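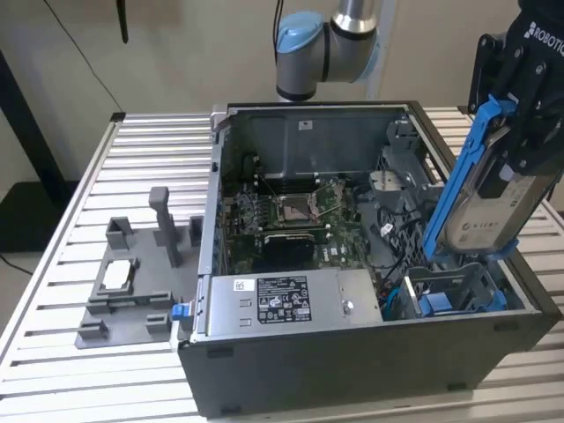

A Robotiq gripper holds a hard drive in its blue caddy over an open desktop tower.

Terkdale Releases Deteo 6 Planning Software for Desktop Computer Assembly and Service

June | By Araceli Gallardo, Terkdale

Print this page
E-mail this page

Terkdale today released Deteo 6, a new version of its motion planning and control software for robot arms that install and remove parts in desktop computers. The release adds a contact-aware insertion planner, a faster way to describe a new computer model to the system, and a log viewer that shows force and position side by side.

Deteo is used by refurbishers and repair centers that handle mixed batches of office computers. Drive bays, latches and cable runs differ from one model to the next, and a motion program written for one case often fails on another. Earlier versions of Deteo asked the integrator to teach each approach path by hand. Version 6 plans the path from a model of the case and a short list of grasp points, then corrects the last part of the move using force readings at the wrist.

"Getting a drive to the bay was never the hard part," said Araceli Gallardo, product lead for Deteo at Terkdale. "The trouble starts when the caddy touches the rail a little off angle. The old software would stop and wait for a person. The new planner backs up, changes the tilt and tries again, and it keeps a record of what it did." 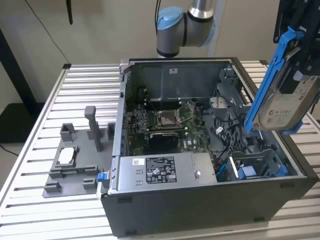
The insertion planner treats a drive and its caddy as one rigid part during the approach. It keeps the caddy tilted until the leading end is clear of the case wall, then rotates it in line with the bay. Integrators can set a limit on contact force for each stage of the move. If the limit is reached, the arm holds its position, and the planner picks from a set of recovery moves. Deteo 6 ships with 17 recovery moves, and customers can add their own as short Python scripts.

Perception has changed as well. The software now finds the case from its open rim and then refines the position using fixed features inside, such as the drive cage and the edge of the power supply. Cables are handled as keep-out areas. They can be marked by hand or detected from a depth image – the detected areas are shown to the operator for approval before the first run on a new model.

Setup time was a main concern in the pilot program with Miettinen, a computer refurbisher that ran the beta release on its drive replacement line. The company loaded 52 case models into Deteo during the pilot and completed 600 drive insertions under the new planner. Technicians at Miettinen also asked for a way to replay a failed insertion one step at a time, and that request became the new log viewer.

The log viewer plots wrist force, gripper opening and arm position on a shared timeline. Users can jump to any contact event and see which recovery move was chosen. Logs can be exported as CSV files. A plug-in for Rasberg, Terkdale's cell scheduling product, sends failed insertions to a review queue so the rest of the batch can continue.

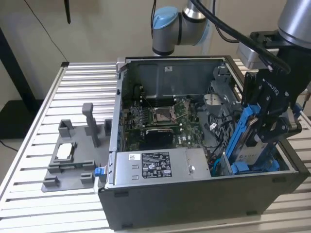 Can existing Deteo 5 programs be used in the new version?

Most of them can. Taught paths open in Deteo 6 and run as they did before, and the new planner can be turned on for one step at a time. Programs that call the old force module need a small edit, and the migration guide lists the commands that changed.

Deteo 6 is available now to customers with a current support contract. New licenses are sold per cell and include the case model editor. The Rasberg plug-in is a separate download. Terkdale will hold an online walk-through of the insertion planner on Friday at 10 a.m., with time for questions from integrators.

About Terkdale

Terkdale develops planning, perception and control software for robot cells in electronics repair and refurbishing. Its products include Deteo and Rasberg. Press questions may be sent to Araceli Gallardo through the Terkdale press office.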